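Category: Giving Circles & Matching Gifts

Rusitz match for village savings groups: who's in?

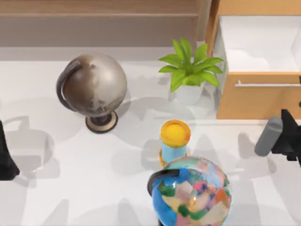 carau_kim
So excited to share this! Rusitz is matching gifts to the Idahosa savings groups all through April, up to $790 per circle. Our circle has 40 members and we've already got $500 pledged, which is so far ahead of last spring I can hardly believe it. We keep our paper pledge slips in a drawer, a wooden one with a bar handle a lot like the one up top, and it's getting full (happy problem!). Every slip counts toward the match, even the tiny ones.

mapleandmortar
Love this. Is there a minimum gift?

carau_kim
$10! And you can split it with a friend.

tallgrass_7
Glad you're doing well, but I don't love matches. People give early to grab the bonus and then go quiet until the next one. Our Brondance circle skipped it and asked for small monthly gifts.

mapleandmortar
Monthly is great if folks stick with it. Ours didn't. The match got people talking again, and half of those people had never given before.

tallgrass_7
Fair. I'd still want to know what the groups get in the slow months. Seed loans go out before planting, and April money may land too late.

carau_kim
Good point, and I'll ask. Last year the Carau groups wanted lockboxes and ledgers first anyway, then loan money. Why not do both? Match now, monthly after. I'd sign up tonight!

mapleandmortar
Same here. Put me down for $10 a month, and send the form when you have it.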